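Bin sorters wanted - Flumeck parts room, Tuesday start 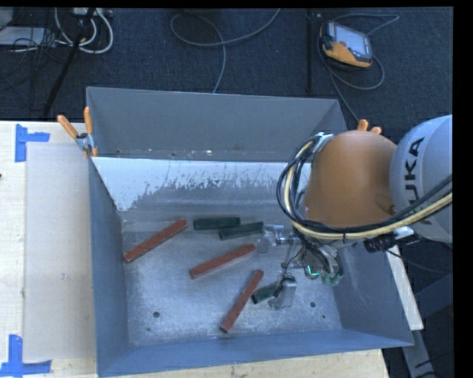 Red-brown bars and green blocks in one of the grey bins.

Need people asap for the sorting benches at Flumeck. Mixed bars and blocks come through in metal bins, long ones and short ones all jumbled together. You sort by length and color, check the ends, stack them on the right rack. Thats most of the job.

8 places on the early shift, 5 on the late. Early starts at 7. Late shift hours on request, still being settled.

What you'd be doing
Sorting bars and blocks out of the bins
Setting aside anything bent, chipped or mixed in from the Rovier order
Filling in the tally sheet at the end of each rack
Wiping down bins between batches - they get scuffed, fine, but no grit left in them

What we need from you
Ok on your feet most of the shift
Can tell the reds from the greens without thinking about it, also under shop lights
Turns up on time
Experience nice but not needed, we show you on day one

Gloves and safety glasses supplied. Bring your own closed shoes, steel toe if you have them. Lockers are small so leave the big bag at home. Paid weekly. Contract runs through March, maybe longer if the Niven work comes in.

To apply, send a few lines and a phone number to Valquíria Bastos at the Flumeck front desk, or come by Unit 41 before noon. Say wich shift you want. No long resumes please - one page is plenty. If you sorted for us at Juditz before, mention it, you can skip the intro morning.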